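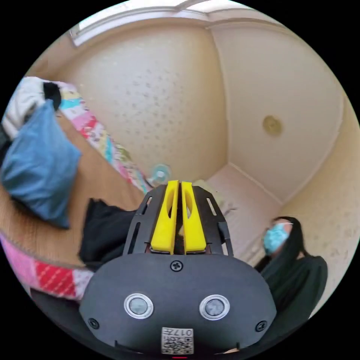
**Ticket 218: extra hand-held grippers for bedroom work, what to order**
Status: open, waiting on quote
Site: Norkness
Opened: Sep 8, 2026

**Problem as reported**

We keep running short of grippers when two rooms are booked at once. The request was "please can we buy more", which is a lovely problem to have, but before spending anything I wanted to know if we're short of grippers or short of working fingers. Those are very different orders!

**Checked so far**

- Went through the booking sheet back to February. Double bookings happen most weeks now, and bedding and clothes jobs are the ones that get pushed back.
- Unit 017 is fine. Fingers close evenly, both buttons respond, screws tight. It has become everybody's favourite for folding and I can see why, the tapered tips pick up a thin hem beautifully.
- Two other units were logged as "dead". One only needed a new cable. It went straight back on the shelf (very pleased about that one).
- The second really is faulty. The left button sticks and the body would have to be opened. Trendgate can repair it, but the repair comes to over 400 with postage both ways.
- Spare fingers: the drawer was empty. We've been swapping them between units, so the wear is spread about and hard to track.

**What I think is going on**

Mostly fingers. A gripper with tired tips gets put down and someone reaches for a better one, so on paper we own enough and in practice we don't. Quilts and woven mats are harder on the tips than I'd budgeted for. Last year's plan was written for kitchen jobs, with hard mugs and smooth handles, and bedrooms weren't in it at all.

**Proposed order**

| Item | Supplier | Qty | Priority |
|---|---|---|---|
| Finger pairs, yellow | Baloyi | 11 | now |
| Complete gripper | Trendgate | 1 | now |
| Cables | Trendgate | 2 | now |
| Wide-tip finger pairs, trial | Trunen | 1 | if money allows |

I'd really like to try the Trunen tips. They're meant for thick cloth and a patchwork quilt would be a great test, with all those seams to catch on. One pair is enough to find out. They do need an adaptor plate, so please check that's included in the price.

**Update 1**

Baloyi replied the same afternoon. Finger pairs are in stock, 7 working days. They also do a mixed pack with the small body screws in, and I've asked for that instead as we lose those constantly.

**Update 2**

Finance asked whether we could rent the complete gripper. I looked into it and the minimum hire is a full quarter, so buying works out better for us. I've added the comparison to the budget sheet under "hand tools". If the faulty unit is going to be repaired as well, that needs its own line, please don't fold it into the purchase.

**Update 3**

Fingers approved! Gripper still waiting on Trendgate's written quote.

**Still to do**

- [x] Cable replaced on first "dead" unit
- [x] Finger order placed
- [ ] Trendgate quote
- [ ] Adaptor question to Trunen
- [ ] Label the new finger pairs by unit number before they go in the drawer
- [ ] Put a line for bedroom wear in next year's plan

Leaving this open until the gripper arrives and has done a full session on soft things.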